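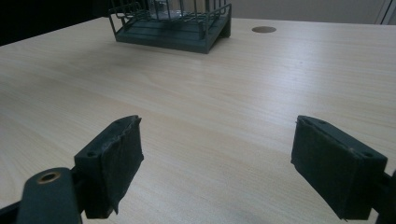
Friday, June 29, 2018

I got another email from Starine this morning telling me my "sleep score" could be better. I canceled in November. Apparently my sleep is still their business.

For anyone who missed the earlier posts, I've been trying sleep apps on and off for a while, mostly so I can complain about them with a clear conscience. Starine was the expensive one. Pranov was free for a month and then very much not free. Both of them listen to you through your phone all night and hand you a number at breakfast, and I still have no idea what either number means.

I ran the two side by side for a week, with both phones on the same nightstand. On Tuesday one gave me an 84 and the other said I'd had a "restless night with room to grow." I'd slept fine. I think I'd slept fine, anyway, and after reading that I spent the whole day feeling tired, so maybe they should pay me. 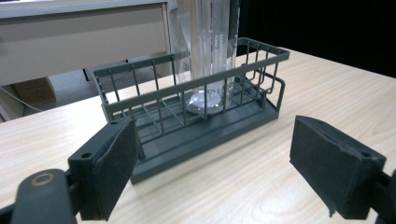
What bugs me most is the sales page. Pranov says it was "tested on 1,743 nights." Nights, mind you. That could be 429 people who gave up after four days or so, or it could be a handful of employees and one very patient spouse. I wrote and asked. They sent me a coupon.

The reviews don't help either. Starine has over 1,000 of them, nearly all five stars, and an awful lot seem to have been written the first morning. How would you know?

My mother's method was a cool room and no coffee after lunch. I went back to it in the spring and I can't prove it works any better. It doesn't send email, though.

Next up is probably the Varma pillow, which people keep asking me about. I'm not paying full price for it, so don't hold your breath.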